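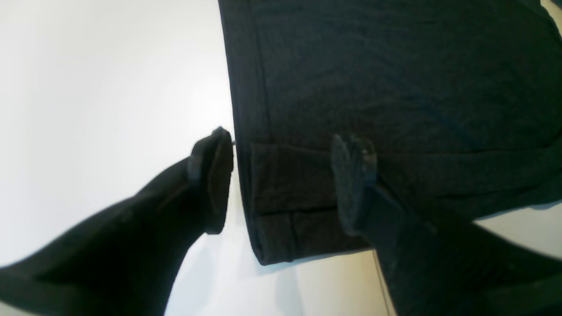
Vincze reduction

The Vincze reduction is a technique in model checking for shrinking the state space of a concurrent program before its temporal properties are verified. It groups states that cannot be told apart by a chosen set of formulas and keeps one state from each group. The method is usually presented as a form of partial-order reduction, although critics have argued that it is closer to ordinary bisimulation quotienting with a different order of steps.

Background

Programs made of several interacting processes suffer from state explosion: the number of global states grows exponentially with the number of processes. Partial-order methods deal with this by ignoring orderings of independent actions that lead to the same result. Quotient methods merge states with matching behavior. The Vincze reduction claims to do both in a single pass, and much of the disagreement over it concerns whether that claim means anything precise.

Definition

Let T be a finite labeled transition system and let F be a finite set of formulas closed under subformulas. Two states are F-close if they satisfy the same atomic propositions in F and if every visible action from one can be matched by the other, possibly after a finite run of invisible actions. The reduced system has one state for each class in the largest such relation. Early descriptions left out the requirement that the invisible runs be finite. Without it, a process that loops forever in silence may be merged with one that makes progress, and liveness properties are not preserved.

Correctness

For formulas without the next-step operator, the corrected definition is generally accepted as sound on finite systems. Claims for wider logics are weaker. The often repeated statement that the reduction "preserves all practical properties" has no agreed meaning and is not a theorem. The extension to infinite-state systems rests on a fairness assumption that is seldom stated in full, and no complete proof has appeared.

Implementations

The reduction was first included in the Flitus checker, where it is turned on by default. Rurard, a later tool, offers it as an option and prints a warning when the input formula contains a next-step operator. The two tools do not always produce reduced systems of the same size, as Flitus merges deadlocked states early and Rurard leaves them until the end.

Performance

The best-known figures come from the Markodska benchmark set, which holds 100 models. The developers of Flitus reported reductions by a factor of 600 on their strongest case, a ring protocol with 20 identical processes. This number is widely quoted and says little about typical use. Rings of identical processes are highly symmetric, and plain symmetry reduction does well on them too. The published comparison did not include a run with symmetry reduction alone, and the settings used for the baseline were not released.

Related methods

Stubborn sets
Stuttering equivalence
Symmetry reduction

Page last edited Oct 31, 2023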